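Desk bits and small storage - the Delomine range

Everything on this page is in stock at the Usness unit unless it says otherwise. Prices are on the order sheet, not here, they change too often and I can't keep up. Ask Princess for the current one.

Mesh desk shelf, black. Wire, holds magazines on top and a flat tray lower down. Comes flat, screws in the bag. Wipe clean.

Mesh wall basket, white. Fixings not included. Will take pens, chargers, post, that sort of thing. Do not hang wet coats off it please - we have had 3 back bent.

Mini easel board. Pine easel, white dry-wipe board, blue rounded edge. Board lifts off. Pens sold seperately, packs of 6.

Pink case. Hard plastic, pencil box shape, rounded corners. Pink only for now, Manalastas have stopped doing the other colours and the grey won't be in before December.

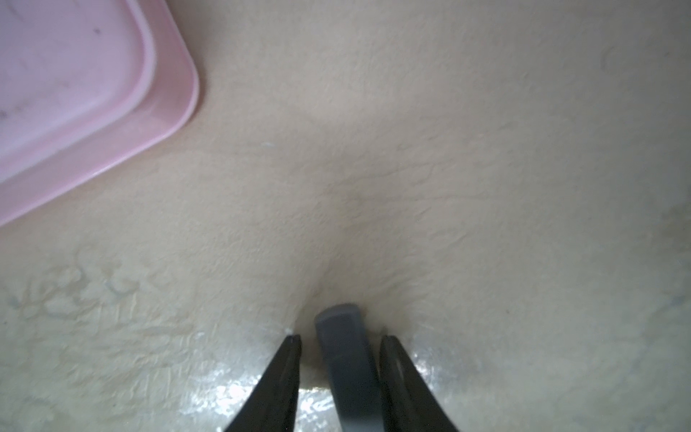
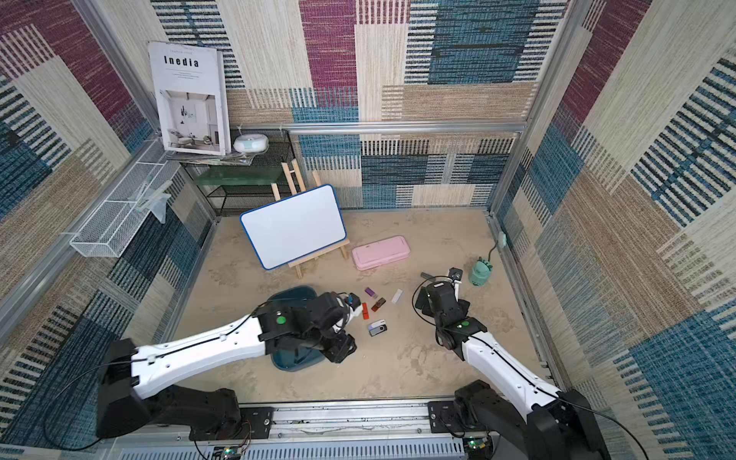
Sizes on the pink case, as people keep asking. 23 cm long, takes a normal ruler only if it's a short one. Holds pencils, a rubber, a sharpener, glue stick if you're lucky. The middle panel is flat with a thick raised ridge running round it, so a name label goes on flat inside the ridge and not over it. Paint pen works too, biro doesn't. Marks and smudges show on the pale pink, so warm water and a drop of washing up liquid, soft cloth, no scourers. Not dishwasher safe. Noel tried.

The easel board wants a dry cloth after every use. Leave pen on over a holiday and it ghosts. Spray cleaner is fine on the board, keep it off the pine.

Ordering
Singles from the counter or by post. Schools and offices, cartons of 60 on the pink case, cartons of 6 on the easel boards. Mixed cartons no, sorry - the packing bench can't do them. Shelves and baskets sold one at a time.

Delivery
Small parcels go out by 3 in the afternoon. Anything with a shelf in it goes with Curnelley and takes a bit longer, they will text you a slot. Check the box before you sign. If a corner is crushed write it on thier sheet or we can't claim.

Returns
Unused, in the bag, with the slip. Boards that have been written on count as used. Missing screws, don't send the whole thing back, ring and ask for Noel Baluyot and he'll post you a set.

Trade accounts - Princess Ignacio, mornings only.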